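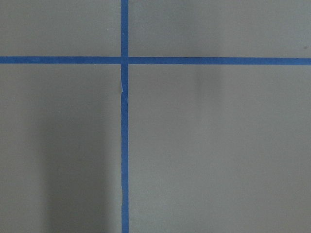 Minutes taken and typed up by the Secretary, Gullcombe Allotment and Garden Society

Meeting held 3rd July in the back room at Villoro Hall

Welcome

The Chair opened the meeting a little after seven and thanked everyone for coming out on such a lovely evening, when most of us would surely have been happier with a watering can in hand. There were 19 members present, plus two visitors from the Drerum Lane plots, who were made very welcome and given the good chairs. Apologies had come in from the plot 12 household (new baby, congratulations!) and from our seed librarian.

Minutes of the last meeting

These were read and agreed, with one correction. The donated rhubarb crowns went to the school garden and not to the church, and the Secretary is sorry for the mix-up.

Water

We had a long talk about water, as we do every summer. The lower tap is still dripping, and the pressure on the top row is so poor by early evening that one member says it takes her the length of a radio play to fill a can. It was agreed to ask Radu Plumbing for a price on replacing the lower tap and moving the top one closer to the main path. Until then, members are kindly asked not to leave hoses running unattended, and to let a neighbor with a single can go ahead of them.

Compost delivery

Nearly 200 bags were ordered this spring, more than we have ever managed before, and all but a handful have been collected. Would the last few people please come and get theirs? They are stacked by the shed door and it is becoming quite a squeeze to reach the wheelbarrows. The fall order will go in as usual in November, and the price is expected to stay where it is.
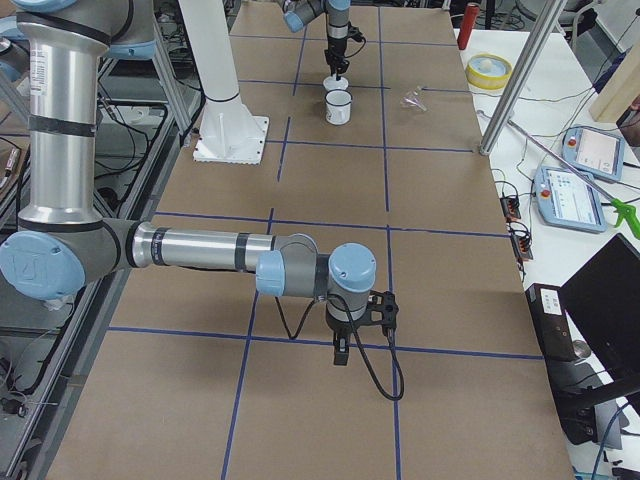
Summer Show

The show schedule was passed around and there was a good deal of cheerful argument over it. The "longest bean" class stays. The "any other vegetable" class will be split in 2, one for roots and one for everything else, after last year's unhappy business with the celeriac. Jams must have plain lids. Children's entries are free, and we would dearly love to see more miniature gardens, which were such a treat last time. Setting up starts at 7 in the morning, and bacon rolls will be provided for anyone willing to carry tables.

Vacant plots

Plot 4 is free and plot 31 will be by the end of the month. Both will be offered to the waiting list in order. One of our visitors asked whether half plots might be possible, and the feeling in the room was warmly in favor, so the Chair will draft some wording for next time.

Any other business

A green-handled trowel has been handed in. The Secretary has it at home and will bring it to the next meeting unless claimed sooner.

The meeting closed at ten to nine, followed by tea and a very fine gooseberry cake.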